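About Us

Hi, and welcome to the Flilterum page! I'm the one who started this little shop, and I still answer most of the emails, so if you write to us you'll probably get me (and probably after supper).

We take apart old desktop computers using robots. We're based in Tretcombe, in a unit behind the feed store, and our customers are mostly schools and offices that have replaced their machines and want the old ones stripped for usable parts. Drives, memory, power supplies, cards, all of it gets pulled, sorted and tested. What can be used again goes back out the door, and the remainder goes to a scrap metal buyer.

I could fill this page with happy stuff, but people who visit always end up asking about the Chraibi incident, so I may as well tell it myself.

Chraibi was our first arm. We ran it for two years, and it was good at the big, easy jobs like side panels and drive trays. Then one December evening it was working on a card bracket that had been bent at some point in its life, and it wouldn't let go. The grip software read the resistance as "part still seated" and kept adding force. The bracket gave way all at once, the arm swung back, and the fingertip came off and went clean over the guard screen. I was standing on the other side of that screen with a cup of coffee. It hit my sleeve. I wasn't hurt, but I sat down on the floor for a while, I can tell you!

We shut everything down that night and stayed shut for 40 days. That was a lot of lost work for a shop our size, and I worried about the rent the entire time. But we went back through the logs and found 600 grip attempts where the force had climbed past what we thought was the limit. Six hundred! The limit was set in one part of the program and quietly overwritten in another, and I was the person who wrote both parts. So that one's on me.

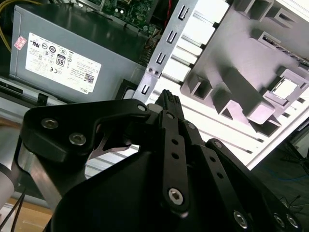 Gripper at work inside a Dell desktop, by the expansion-slot bracket.

The arm we run now is called Jiduner (my niece made up the word when she was small and I've been saving it). The force limit lives in the hardware, so my code can't talk it into anything. If a part doesn't come free in 2 tries, the arm backs off, a light comes on and one of us goes over with a screwdriver. The guard goes all the way up to the ceiling, and coffee stays in the kitchen.

It's slower. We used to brag about getting through 100 cases in a good week and we don't always make that anymore, especially when we get a batch with rusty screws or somebody's homemade repairs inside. I've stopped minding. Expansion-slot brackets are still the fussiest thing we handle, with all those thin edges and little slots to snag on, and I'd much rather have the arm give up on one than win.

We also write up every stop, even the boring ones, and keep them in a binder by the front door. Visitors are welcome to flip through it. If your school or office is sending us machines, ask and I'll send you the pages for your batch too.

Want to come see the place? Send a note through the contact form and tell me how many of you there are, so I can dig out enough safety glasses. Parking is on the feed store side, but please don't block the loading door.

Page last updated 8 Mar 2025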